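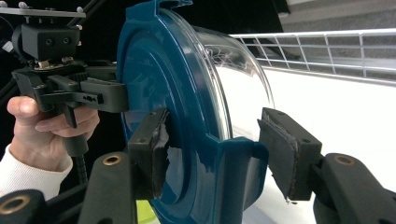

4. Opening and closing your Lekia round containers

A good lid makes all the difference, and once you have the knack of these you'll be using them for everything from leftover soup to dried pasta!

4.1 Before first use
1. Wash the lid and the body separately in warm soapy water.
2. Rinse well, paying attention to the channel under the rim.
3. Leave both parts to dry fully, upside down on a rack. 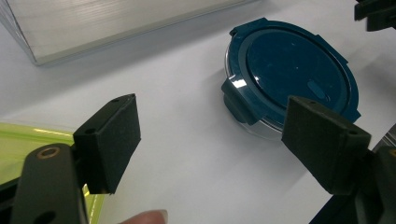
4.2 Closing the lid
1. Stand the container on a flat, steady surface.
2. Check that the rim is free of crumbs and grease.
3. Close the vent button, then lay the lid on top and press down evenly with your palm.
4. Fold down two tabs on opposite sides, then the others. You should feel a lovely firm click from each one.

Note: Working in opposite pairs keeps the seal level all the way round. The tabs are tested to 3000 openings, so snap away.
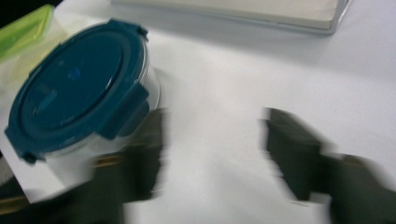

4.3 Opening the lid
1. Lift the vent button first.
2. Unfold every tab before you pull. Hook a fingertip under the edge and lift outwards.
3. Raise the lid from one side.

Caution: Never lever a tab with a knife or spoon handle.
Caution: Always open the vent before heating food, and take the lid off altogether for anything over 4 minutes.

If a tab feels loose, see section 16 for spare lids.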